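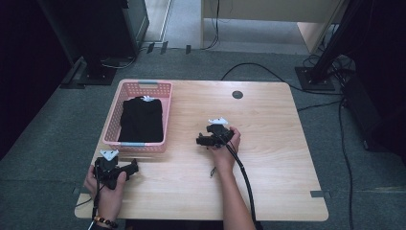
ok so I finally did the thing and went carry-on only for the whole holiday trip. 6 nights, one bag, no checked suitcase. thread, because my group chat is sick of me

1/ First stop was Trurkholm, where it was so much colder than I packed for!! I wore the same black sweater every single day and I'm at peace with it (my mother is not)

2/ Biggest win: two pairs of shoes, and I wore one pair on the plane. In October I took four pairs to Clirnau for a long weekend and wore the sneakers the entire time. Learned my lesson, kinda

3/ Folding vs rolling: I'm back on team fold. Rolled stuff came out looking like I'd slept in it, and the hotel iron was a crime

4/ Paid 30 bucks at the Kunine counter for a travel-size detergent and a sink plug. Pricey, but I did laundry twice and it saved the trip

5/ Yes I bought a blanket on the way home. Yes it took up half the bag. No regrets, it's so soft

6/ Home as of 26/12/2025, unpacked in ten minutes, which has never happened in my life. Next up is Urrutia in the spring, send me your food spots please!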